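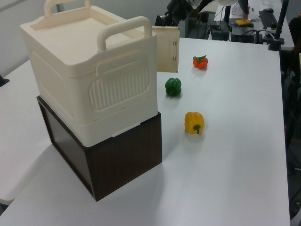
**Pomside Walking and Ferry Link: progress report to Cedon**
Reporting period ending 1st February
Prepared by Annelies Koller, route development

## Status

The route is open on paper between Penov and the upper landing. Signing is complete on the lower section only. Spending is within the approved budget, and no change to the grant total is requested. One change to the schedule is requested under "Schedule" below.

## Work completed

The path survey was finished in October. Imre Szabó walked the full 21 km in both directions and recorded surface, gradient, drainage and phone coverage for each stage. The written stage notes have been checked against his track logs. Two stages were longer than the figures in our application, and the stage table has been corrected.

Landowner agreements are signed for all but one parcel. The remaining parcel lies above the old quarry road and belongs to the Pichler farm. Terms are agreed in principle, but the family wants the gate moved downhill before signing. Valentin Thaler has priced the gate work, and it can be paid for from the fencing line.

Eight guesthouses have returned the accommodation form. Five will take single-night bookings from walkers, which was the condition set in the grant letter. The other three require a two-night stay in high season and will be listed separately, with that restriction stated.

## Ferry connection

The operator has confirmed the morning crossing for the coming season. The late afternoon crossing is not confirmed. Without it, a walker finishing the upper stage has to stay overnight at the landing or arrange a taxi back to Penov. We have asked for the crossing on weekends as a minimum. Veronika Trummer is handling this and expects an answer once the crew roster is settled.

The printed guide will not go to press until the timetable is fixed. The web version can be updated at short notice and will be published first.

## Signing

Posts for the lower section are in. Ground conditions on the upper section were too hard for digging after the first frosts, and the contractor left the site by mutual agreement. Posts and finger boards for that section have been delivered and paid for. Installation has not been invoiced.

## Schedule

We request that the date for completed signing be moved back by eight weeks. The opening weekend is not affected. The guide and the booking page remain on their original dates, subject to the ferry timetable.

## Open items

- Pichler parcel: gate relocation, then signature (Thaler)
- Afternoon crossing: operator decision (Trummer)
- Upper section: contractor return date (Koller)
- German text of the guide: second proofread (Thaddäus Prantl)
- Luggage transfer: one quote received, second quote outstanding

The expenditure table and the corrected stage table are attached separately. Receipts for the survey are filed under the October claim and are not repeated in this one.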